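Practice makes passable

Gitberg, the home robot simulator from Dunico, lets your machine make its mistakes in a house with no neighbors. I gave it 15 evenings. The living room has a brick fireplace nicer than mine.

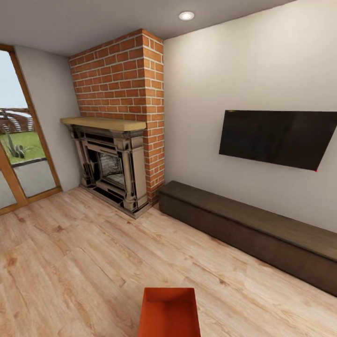
Two fingers, no coffee

Close work gets its own camera view, and the wood grain is lovely.
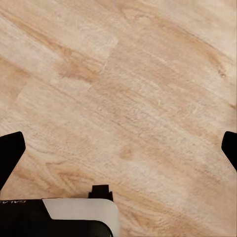
Setup took me two tries and one call to Tobiloba Haruna at support, who was kinder than the manual. The plain room suits beginners, with a red-orange tray and little else to hit.

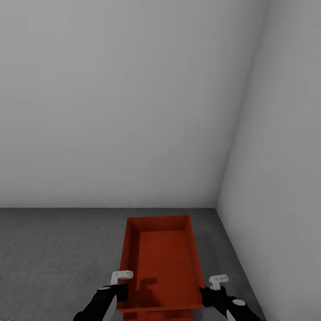 At $183 a year, it costs less than my last broken lamp.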